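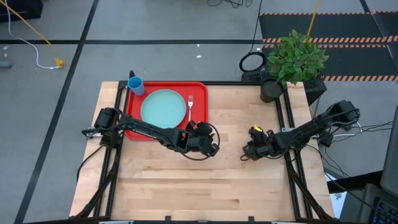

Butcher-block table on a concrete floor, Misstead workshop.

Bench Joiner (full time), Lindska - Misstead

Lindska makes solid wood worktops, kitchen tables and cutting boards for homes and small restaurants. We are looking for a bench joiner to work on tabletops from rough boards through to final oiling. The job is based at our Misstead workshop and starts in November.

The work

Most of the week is spent on edge-glued and strip-built tops. You will pick and match boards, mill them flat, glue up, plane, sand and finish. You will also build legs and frames from drawings, and fit hardware before the pieces go out. One or two days a month you will go along on deliveries, mainly when a top has to be scribed to a wall on site.

We also take back older tops for repair. These come in with burns, open joints and water marks, and each one needs a decision about how much wood to take off. The repair bench is shared, so expect to have a turn on it every few weeks.

What we need from you

- At least 4 years of paid bench work, in furniture, kitchens or boat interiors
- Safe and confident on a table saw, jointer, planer and wide-belt sander
- Able to sharpen your own hand tools
- Able to read a shop drawing and work from a cut list
- A valid driver's license

Experience with oil and hardwax finishes is useful. If you have only used lacquer, we can teach you. We do not ask for a degree or a trade certificate, but tell us if you have one.

Lifting is part of the job. Large tops are always moved by two people, with carts and a vacuum lifter.

Hours and pay

Forty hours a week, 7:00 to 3:30 with a half-hour lunch. Overtime is paid and is not required. Pay depends on experience and will be discussed at the first interview. You get 18 days of paid vacation a year plus public holidays, and a tool allowance of $2000 after your trial period. Work boots, hearing protection and masks are supplied.

The team

There are 14 of us, most of them in the workshop. You would report to Johannes Swanepoel, who runs the bench room. Timber comes mainly from the Mthembu yard, and you are welcome to come along when we choose boards there - it helps to see the stock before it is cut.

How to apply

Send a resume and photos of three pieces you made yourself, with a few lines on each about your part in the work. Phone photos are fine. Please do not send original drawings, as we can't return them.

Applications go to Darcy Tapsell at the Misstead office, by mail or in person at the front desk. People we want to meet will be asked to come in for a paid trial day at the bench.

Posted 2023-07-24. The job stays open until filled.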